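Shoes by the back door are easier to keep in order when they have one place to go. A plastic bin with a rim you can grip does the job better than a rack in most small entryways, and it holds the grit that would otherwise end up on the floor. Slides and flip-flops need very little depth. Boots should stand somewhere else.

Store shoes in pairs, soles down, and leave a gap between pairs so air can move. Rinse rubber and foam slides every 2 weeks in summer:

- Mix 3 drops of dish soap into a quart of warm water.
- Scrub the footbed with an old toothbrush, then the tread.
- Rinse, shake, and dry in the shade for 12 hours. Direct sun can shrink foam.

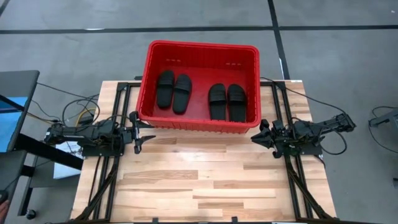 For odor, sprinkle baking soda on the footbed overnight and brush it off in the morning. Vinegar works too – one part to 4 parts water – but never mix it with bleach.

Wash the bin itself when you wash the shoes. Corners collect sand, and a damp rag wrapped around a butter knife gets most of it out. Let the bin dry upside down before anything goes back in.

Leather sandals are a separate matter. Wipe them, don't soak them, and put them away in September in a cloth bag with a little crumpled paper under the straps.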